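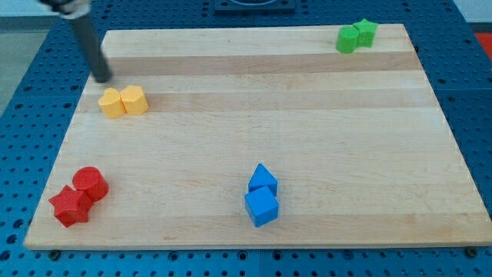 Blocks paired by colour on the board, with the gripper finger over the far half.

Setting up the block pairing task (Prullow arm, student bench)
December 2021
18 comments | 321 shares

These notes cover the pairing exercise used by the Brevholm robotics club. The aim is for each block to finish touching the other block of its colour. The arm should already be homed and the Tarar control program installed.

1. Place the wooden board on the perforated table with the grain running left to right as seen from the front.

2. Use two blocks each of red, yellow, green and blue. The shapes within a pair need not match. Our set puts a cube with a triangular prism in blue, and a heart with a pentagon in yellow.

3. Teach the four corners of the board as reference points. Save them before closing the program, or they are lost.

4. Set the travel height to 50 mm above the board and the speed limit to 3000 mm per minute. Teams who raised the limit in November knocked over the standing blocks.

5. Choose a target area for each colour near the outside of the board. Keep the middle clear for regrasping.

6. Run one colour at a time. Place the first block, retract straight up, then bring in the second from the open side until the two touch.

If a pair ends up with a gap, push the second block again at half speed. Do not move the first.

Log each run in the Dollard sheet, including failed ones.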